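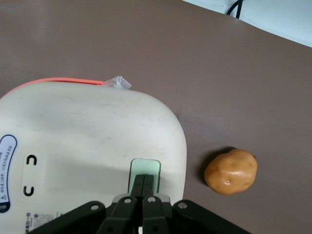 Gripper on the green tab, toy potato off to the right.

What should I budget for besides the arm itself?

Posted by Duygu Dağdelen
Clarkberg

We are a small product testing shop and I have to put in an equipment request before the end of January. The plan is one tabletop robot arm with a two-finger gripper and a small camera near the wrist. The jobs are simple ones: press the button or latch on a household appliance, open the lid, put something in, close it, repeat. Most of the appliances are plastic with rounded tops like the one in the photo, and we use play food as the load so we don't go through real food all day.

The arm quote is settled and I don't need help with that. My trouble is the rest of the list. So far I have spare finger tips at 155 a set, a second camera at 360, and a table clamp kit at 256. Those are dollars, before tax. My manager wants one number for the first year and doesn't want me coming back in the spring for more. What am I missing? Also, is it worth paying for a second gripper now, or can that wait?

Plidaren
14 helpful votes

Your list is fine but it is all hardware that bolts on. The things that ate our money in the first year were smaller.

Finger tips: buy more than one set. Pressing a tab with both tips together is harder on them than picking things up, at least it was with ours. We changed tips on a schedule and stopped waiting for them to look bad.

Test appliances: put these on the request as their own line. Lids get scratched, latches wear out, and a worn latch gives you different results from a new one. We keep two of each model, one for setting up and one for the real runs. If you only have one, you will end up doing your setup on the same unit you are reporting on.

Something to hold the appliance still. A light plastic case can slide when you push on it from the side. Your clamp kit may be for the arm base only, so check. We used a rubber mat and a pair of corner stops screwed to a board. Cheap, but somebody has to buy it.

Cables and cable ties. A wrist camera needs a cable with enough slack for every pose the arm goes to. Get two. The connector end is what fails.

Set aside hours for calibration too. It isn't a purchase, but if your manager charges staff time to the project it will show up.

On the second gripper, I would wait. A gripper is a thing you can order in a week or so if the supplier stocks it. Ask them in writing what the lead time is, and if they say more than a month, buy it now.

Orketti
3 helpful votes

Get the service plan. We paid 1123 for ours and used it twice. Without it you pay by the visit plus travel.

Also ask if shipping is in the quote. Ours was not.

Şimşekoğlu
6 helpful votes

I agree with most of what Plidaren wrote but I'd move the second camera down the list. If the wrist camera already shows the tips and the button, start with that. A fixed camera looking down from the side is useful when the arm blocks its own view, and you won't know how often that happens until you have run your own tasks. I would leave the 360 in the request and hold off on ordering.

One more thing to add is play food in several sizes. The round, glossy pieces roll and slip and the flat ones don't, so the results are not the same. Write down which pieces you used and buy spares of those exact ones, as toy sets get changed without notice.

Comment from Duygu Dağdelen
Thank you. I checked and the clamp kit is for the arm base only, so I am adding the mat and stops. Appliances now have their own line. Still waiting to hear back on the gripper lead time.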